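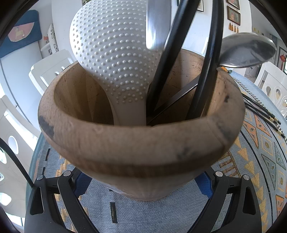
The Moltska hand gripper at the utensil crock.

FOR IMMEDIATE RELEASE

Illey, Friday, June 8, 2018

Moltska, the hand gripper that started at home, is ready to share

Hi all! My name is Declan Brophy and I'm the one who's been hogging the good vise at the Lynch Shared Workshop since February. I'm very happy to say that Moltska is finished enough to let other people loose on it. Starting today the drawings, the parts list and my build notes are free for anyone who wants to make one, and there's an open evening coming up at Lynch if you'd like to have a go before you commit to buying a bag of screws.

So what is it? Moltska is a gripper you hold in your hand. You walk up to a fork or a spoon, you pick it up with the gripper instead of your fingers, and a camera riding along on the tool records how you did it. Those recordings are what I'm using to teach Osine, my tabletop arm, how to put the silverware away. Osine lives on the bench at Lynch for now and is slow as molasses, but I'm fond of it.

I did most of the design work at home, at the table, and I'd recommend that to anybody. A workshop bench is flat and gray and everything on it behaves itself. A table with a woven cloth on it is another matter (the weave snags, the cloth ripples, and a fork lying flat on fabric gives you next to nothing to get hold of). If the fingers can cope with that, they can cope with a bench.

The fingers are the part I rebuilt the most. They're black, with cut-outs to keep the weight down, and they turn on plain round-headed screws you can get at with an ordinary screwdriver. My early ones were solid and made my wrist ache by lunchtime. I also had the pivots far too tight. Back them off a quarter turn from snug and put a dab of thread locker on, or they'll walk out on you in the middle of a session and you'll be crawling around on the floor. I speak from experience.

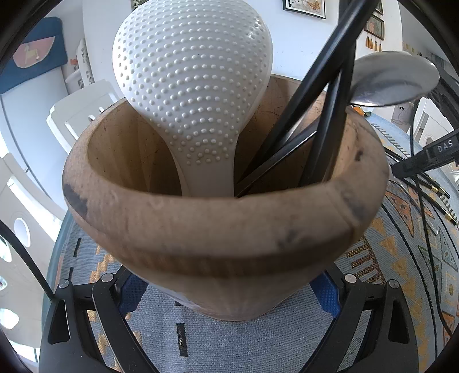 The blue parts on the inside came later. I went through a lot of materials before I settled on these, and the notes list the ones I gave up on so you don't have to repeat my shopping. What you want is something with enough give to close on a thin handle, and enough backbone that a heavy serving spoon doesn't twist around and point at the ceiling. Round handles are easy. Flat ones are where you earn your supper.

Cables deserve a mention too. Leave yourself plenty of slack! I cut my first set to what looked like a sensible length and then couldn't reach the far side of the table without dragging the whole business along behind me. Label both ends while you're at it. I didn't, and I lost a Saturday to it.

The log says I've made 1007 recorded pickups so far, and I'd like to hit 2000 before I retrain Osine from scratch. On the last bench test Osine managed 87 percent on spoons. Forks were a good bit worse and I'm not giving out that number yet – I want to run the test again with the newer fingers on. Anybody who builds a Moltska is welcome to send me recordings from their own table, and I'd be glad of them, as my forks are all from the same box.
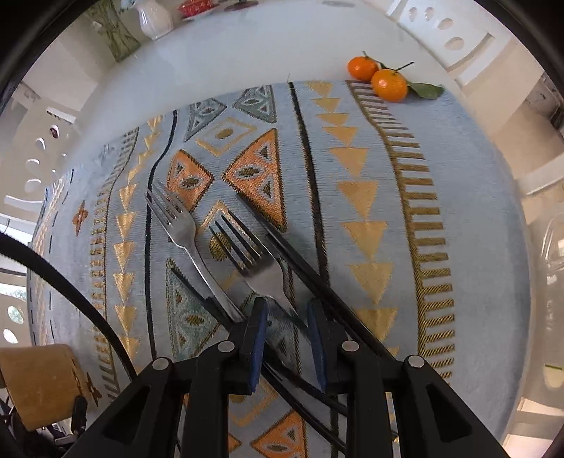

Orla Lenihan thinks forks are where the whole thing gets interesting. She told me she'd happily skip spoons altogether, and that if she were building one she'd start by practicing on forks that lie close together, "and then do it again left-handed, or your arm is going to learn that everybody in the world is right-handed." I hadn't thought of that at all. Left-handed sessions are now on the list, and she's doing them, seeing as it was her idea.

A few practical bits for anyone planning a build. You'll need access to a 3D printer (Lynch has one and members can book it, but please clean the bed after), a small screwdriver, a drill for opening up the pivot holes, and a fair amount of patience with the cable routing. You don't need to be able to program to put the gripper together. You will need a little of that later on if you want to drive an arm with what you record, and I've written up how I did it for Osine as plainly as I could. If a step doesn't make sense, tell me and I'll fix it. I wrote some of those pages very late at night.

The open evening is at the Lynch Shared Workshop here in Illey, and the time will go up on the workshop door and in the members' email. Both grippers will be there, the one I use every day and the spare, so two people can try at once. Bring odd utensils! Whisks, tongs, your grandmother's cake server, whatever's been rattling around at the back of the drawer. Osine will be running too, though I'd ask everyone to keep sleeves and long hair clear of it while it's moving.

Kids are welcome with a grown-up. There's no charge, and there'll be coffee.

For a copy of the build notes, or to borrow the spare gripper for a story, ask for Declan at the Lynch Shared Workshop, Illey. I'm usually there in the evenings, at the bench by the printer.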